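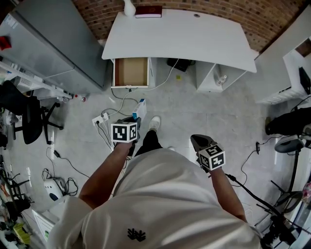 Does the Bima 1822 access point need its own power outlet?

Only when the network switch it is connected to does not supply power over Ethernet. In that case, use the adapter included in the carton.

Home > Support > Bima > Setup Guides
Search this manual Go

Section 5. Mounting and First Connection

5.1 Before you begin

Write down the serial number on the underside of the unit. The label can't be read once the unit is on its bracket. The operating limit is 40 °C. Cable runs to the switch must not exceed the length given in Section 2.

CAUTION: Disconnect the data cable before attaching or removing the bracket.

5.2 Choosing a location

Mount the unit flat, with the status light facing the floor. Keep it clear of metal ducts, pipes and light fixtures. Signal loss near large metal surfaces varies from room to room, so test the location before drilling.

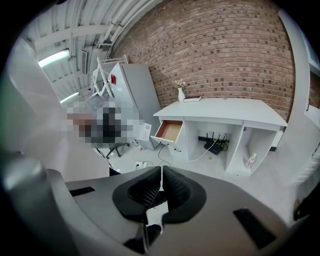 Figure 5-1. Ceiling with exposed pipes and fluorescent fixtures.

5.3 Mounting the unit

1. Hold the bracket against the ceiling and mark both screw holes.
2. Drill the holes and insert the anchors.
3. Fasten the bracket. Do not overtighten the screws.
4. Feed the data cable through the center opening.
5. Plug the cable into the port marked LAN 1.
6. Line up the tabs and turn the unit clockwise until it clicks.

NOTE: On a suspended ceiling, use the rail clips and skip steps 1 and 2.

5.4 First connection

1. Wait for the status light to turn solid green.
2. Join the wireless network printed on the quick start card.
3. Open a browser and sign in with the password on the same card.
4. Set a new password. The setup pages stay locked until it is changed.
5. Check that the link speed reads 1000 Mbps. A lower reading usually points to a damaged cable or a poorly seated plug.

If the light blinks amber, see Section 8, Status Light Codes.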